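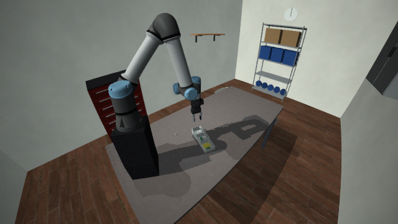

Cricket shoes last so much longer if you take the spikes out and clean them every few weeks, and I love doing it! Knock off the mud first, then unscrew each spike with the little key that came in the box. Work over a big table with a small clear plastic tray on it, like the one under the gripper, so you can spot a stray spike from any side. Soak them in warm soapy water for 14 minutes and scrub the threads with an old toothbrush.

While they soak, wipe the soles with a damp cloth and dig the grit out of the holes with a toothpick (so satisfying). I dab a bit of Cluva grease on each thread before it goes back in, finger tight first, then a small turn with the key. 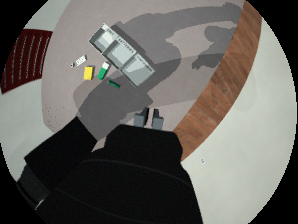
One reader wrote in to say petroleum jelly works just as well on the threads, and that a pair from six seasons ago still unscrews easily. Great tip, I'm trying it in April!

Stuff the shoes with newspaper overnight and keep them away from the heater. 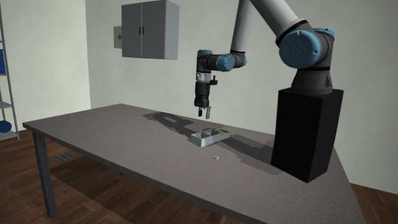 Gripper pointing down at the long gray table.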